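Call for Participants: Teleoperators for a Two-Handed Handover Study

The Ternholm manipulation group is looking for people to come and drive a pair of robot arms with us this spring, and we would love to hear from you even if you have never touched a robot in your life. Our earlier work gave us one result we keep coming back to. When a person teaches a handover from the left hand to the right, the little hesitation just before the second hand closes seems to matter a great deal to what the robot learns afterward. Our policy, which we call Kindell, was trained on 1,041 demonstrations, and nearly all of them came from our own lab members, who have grown rather alike in their habits. We need new hands!
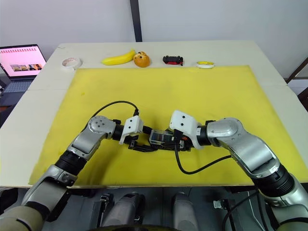 PAID RESEARCH STUDY | IN PERSON

You would sit at the control station and guide both arms through short tasks with small parts, passing a piece from one gripper to the other and setting it down on the mat. A session lasts 2 hours with as many breaks as you like, and we ask each person to come for four sessions. The first is mostly practice (please don't worry about dropping things, we all do it), and the recordings from that day are left out of the analysis. After the last one we'll ask you to fill in a short questionnaire about where you felt rushed, where you felt stuck, and what you wish the controls had done instead. 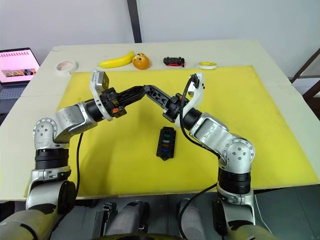 What we want to measure is the timing between the two hands, and how much it changes from person to person. Half of the participants will use our usual controls and the other half a newer version named Ra, which slows both arms a little as the fingertips come close together. Small parts are where we expect the difference to show. A fuse holder with its column of colored inserts has to be approached with some care, and people choose surprisingly different ways of going about it. We would like to record those choices as they come, so you won't be given a script or shown a "right" way beforehand.

You should be 18 or older, comfortable sitting and using both hands for the length of a session, and able to get to our lab in the Govstead building. Left-handed people are especially welcome, as we have far too few in our data so far. Gamers, knitters, musicians and people who fix watches at the kitchen table, please do write too. Participants are paid after every session, and you may stop at any point and keep what you have earned.

To sign up, send a short note to Arsen Skoryk through the contact form on the lab page by Tuesday, April 21, 2026. Tell us which hand you write with and which times of day suit you best. Arsen answers every message himself, usually within 5 days, and is happy to talk on the phone first if you have questions.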